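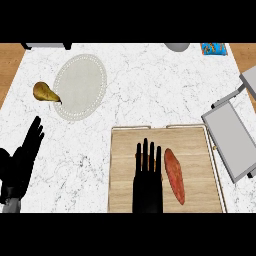

Head view from the kitchen sim, both hands in. Pear by the placemat, sweet potato on the board.

Recording demos in the kitchen sim — quick guide

Written up Thursday, December 27, 2018, mostly so I stop answering the same emails. Covers teleop recording for the pick and place tasks on the Mernovham setup. If you're on the old Teta build the menus are in a different order but the steps are the same.

You need: the sim installed and launching, gloves or the hand controllers, a headset if you can stand it (a monitor works fine), and a free half hour. Don't start with less time than that, you'll rush and the demos will be junk.

1. Make a session folder

One folder per person per task per day. Name it task_initials_number. No spaces. The converter chokes on spaces and it won't tell you, it just skips the folder.

Inside, make a plain text file called notes.txt. Leave it open while you record. Anything odd goes in there with the episode number.

2. Load the scene

Open the scene list, pick your kitchen, pick the task. Food items and the clutter along the back of the counter get shuffled each time you load. The big stuff stays put. Check before recording:

— both hands are in the head view
— the thing you have to pick up is in the head view, all of it
— nothing is sunk into the counter or floating

If the last one fails, reload. Don't nudge it with a hand to fix it, the physics never really recovers and you get a jittery object for the whole episode.

The black bands top and bottom are normal. The head camera is wide and we pad it to a square for the trainer. If something is half lost behind the top band (bowls and packets at the back of the counter usually are) that's ok as long as it isn't part of the task. Don't tilt the head down to get rid of the bands. They move with you.

3. Set your start pose

This one gets skipped the most. Rest your hands where the sim hands are, low in the view, fingers open, then hit calibrate. Hold still untill the beep. If the sim hands jump when you start moving, calibration was bad — do it again.

Start poses should vary a bit between episodes. One hand over the board, one hand out over the counter, fine. Both hands low, also fine. What we don't want is the exact same pose 81 times in a row, which is what we got in June. The policy learned to do nothing if it started anywhere else.

4. Record

Press record. Wait a beat. Do the task. Wait a beat. Press stop.

Use the hand that's nearer. In the layout at the top of the page that means left hand for the pear and right hand for the sweet potato. Don't reach across yourself, the arms collide and the solver does something ugly with the elbows.

Approach, then grasp, as two clear movements. Get the fingers around the object before you close. With the round end of a pear you want the thumb under one side and the fingers over the other. Long things like the sweet potato, come at them across the middle, not the tip, otherwise they roll.

Normal speed. Slower than you would in your own kitchen but not slow motion. Long pauses are worse than a wobbly grasp. The model copies the pauses.

If you miss, try again inside the same episode, up to 3 tries. Recoveries are useful, we keep those. After the third miss stop and mark it fail.

Don't:

— throw things
— push an object to its target with the back of the hand
— lean on the appliance door if it's open, it's a hinged body and it will bounce
— talk yourself into calling a drop a success

5. Mark it

After stop you get the label box. Success, fail or discard.

Success = object where the instruction says, hand let go, object at rest.
Fail = you tried properly and it didn't work.
Discard = tracking dropped, sim froze, phone rang, whatever.

Fails are kept. Discards are deleted overnight so be sure.

Then check the instruction text. It gets filled in from the task file and sometimes it names the wrong item. If it says potato and you moved a pear, fix it there and then. Fixing it later means opening the episode by hand and it's a pain.

6. Reset and go again

Hit reset, wait for everything to settle, check the view, recalibrate if your hands feel off. Aim for 16 good episodes a session then take a break. Quality falls off after that, you can see it in the replay — grasps get lazy and everybody starts cutting the wait at the end.

7. Replay before you upload

Open the replay tool, run at double speed, whole session. You're looking for:

— hands that freeze for a second then jump (tracking)
— fingers passing through the object
— episode cut off before the hand lets go
— wrong label

Anything like that, move to discard and put a line in notes.txt.

8. Upload

Drag the session folder onto the Moya uploader. Wait for the green tick. If it hangs near the end leave it alone, it's building the index. Don't drag the folder in twice, you get duplicates and someone has to go through and pull them out, usually Krisztina Simon, who has better things to do.

Where we're at: nearly 900 good episodes for pick up, a lot fewer for anything that involves the placemat or the board as a target. So if you have a choice pick one of those.

Common problems

Fingers won't close all the way — glove battery. Swap it.

Colours look washed out in the replay — replay only, the recorded frames are fine.

Object sticks to the hand after release — open wider and hold it open. Still stuck, discard and reload the scene.

Hand shaking at rest — you're too close to the tracker. Move the chair back.

Uploader says no valid episodes — spaces in the folder name. See step 1.

Tesside scenes are not covered here, diferent hands, seperate page when I get to it.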